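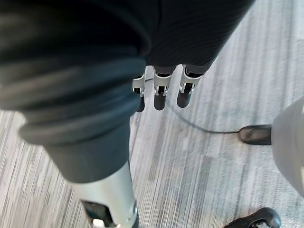
Gathered cuff and sleeve folds, dark charcoal.

About Savum

Savum is a knitwear repair school and mending service in Borkstead. We teach people to repair knitted garments by hand and by domestic knitting machine, and we take in repairs from the public. The two sides of the business share the same floor and most of the same staff.

We started as a mending counter at the back of a wool shop on Derkach Street. The shop sold yarn and patterns, and customers kept bringing in sweaters with holes in the elbows and asking who in town could fix them. The nearest person doing that work was in the city, a long drive each way, and had a waiting list. The shop began taking in small jobs, then bigger ones, and after a few winters the mending brought in more than the yarn did. When the yarn shop closed we took over its lease and kept the counter, the shelving and the cone racks. We are still in the same building, at 143 Derkach Street, and now rent the upper floor as well.

The school came later. We needed menders and couldn't find any, so we trained two of our own over a winter and wrote down what we were teaching them as we went. Those notes became the first version of the course manual. It has been revised many times and is now in a ring binder so that single sections can be replaced.

What we teach

The main program is the Certificate in Knitwear Repair. It runs over three terms and can be taken during the day or in the evening. The first term covers fabric structure: how to tell a weft knit from a warp knit, how to read gauge, how to identify rib, tuck and slip stitch from both sides, and how to tell where a garment was started and which direction it was worked. Students spend a lot of this term unpicking things. Most find it slow.

The second term is hand repair. It covers duplicate stitch, Swiss darning, grafting in stocking stitch and in rib, picking up runs with a latch hook, and reknitting small areas over a support thread. Grafting in rib gets more hours than any other technique on the course. A rib graft that is half a stitch out will show as a line across the fabric, and a cuff or a hem is a part of a garment that people look at when they check whether a repair is any good.

The third term deals with replacement parts: new cuffs, new collars, new elbows, shortened and lengthened sleeves. Students work on the knitting machines for some of this and finish by hand. They also learn estimating, labelling and how to write a job ticket that another mender can follow.

We also run shorter courses:

Darning for Beginners - one evening
Cuffs, Collars and Hems - two days
Colour Matching and Overdyeing - one day
Moths, Storage and Washing - one evening
Week-Long Repair Intensive - five days, held in October

The short courses have no entry requirements. For the certificate we ask that you can already knit and purl and can cast on and off without help. You don't need to be fast. We lend tools for all courses and sell them at the counter if you'd like to keep a set.

Class sizes are small. Each bench has its own lamp, and left-handed students can ask for a bench at the window end of the room, where the lamps are fixed on the other side.

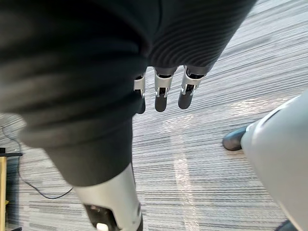 One student from the October intensive told us afterwards that she had expected to learn darning and had gone home mostly thinking about ribbing. "I've knitted for thirty years and I had never looked at the back of a cuff," she wrote. "I grafted the same four inches of rib over and over until Thursday's homework looked like the sample. I'd have liked more time on collars." We have since moved collars earlier in that week.

The mending service

Repairs can be dropped off at the counter or sent by mail. Please wash the garment first. We can't take in anything with live moth, and anything we suspect goes into the freezer before it goes near the workroom, which adds time to the job.

Each garment is looked at on a light table and given a written estimate. We mark every hole with a loop of contrast thread, including the ones you may not have noticed, and the estimate lists them separately so you can choose which to have done. Work doesn't start until you've approved it. If we think a repair will cost more than the garment is worth to you, we say so on the estimate and leave the decision with you.

Most of our repairs are meant to be invisible or close to it. Charcoal, navy and black are the hardest colours to match, partly because dark yarns fade in different directions. A charcoal that began as a blend may turn brown at the elbows and stay blue at the hem. We keep a large stock of dark shades on small cones and often run two finer strands together to get nearer to the original. Where we can, we take yarn from an inside seam or from the end of a pocket lining.

We do visible mending on request. You can pick the colour from the card at the counter.

Commercial work

About a third of our bench time goes to commercial customers. These include costume departments, a uniform supplier and several small clothing labels that send us their returns. Our longest-running arrangement is with the Duscombe Outfitters' Co-operative, which offers repairs on its own sweaters and toques and sends them to us in a weekly crate. Students in the third term work on some of these pieces under supervision. Commercial customers are told this beforehand and can opt out.

Fees and enrolment

A deposit of $125 holds a place on the certificate and comes off the first term's fees. Short courses are paid in full when you book. If you cancel more than two weeks ahead we refund everything, and after that we'll move you to another date once. Evening students pay the same as day students and get the same bench hours over the year.

We keep two reduced-fee places in each certificate group for people living in the Borkstead area. There is a one-page form for these, available at the counter or by mail.

The building

The counter, the light table and the shop are on the ground floor. The teaching room and the machine room are upstairs, and at present there is only a staircase. If stairs are a problem, tell us when you book. Darning for Beginners and Moths, Storage and Washing can both be held downstairs, and we have run certificate benches beside the counter for students who needed them.

There is free parking behind the building after five. The bus from Duscombe stops across the road.

The counter is closed on public holidays and for the first week of each term. Mail-in parcels are still accepted during that week but aren't opened until it's over. Please put your name and phone number inside the parcel as well as on it.

Page last updated March 20, 2025.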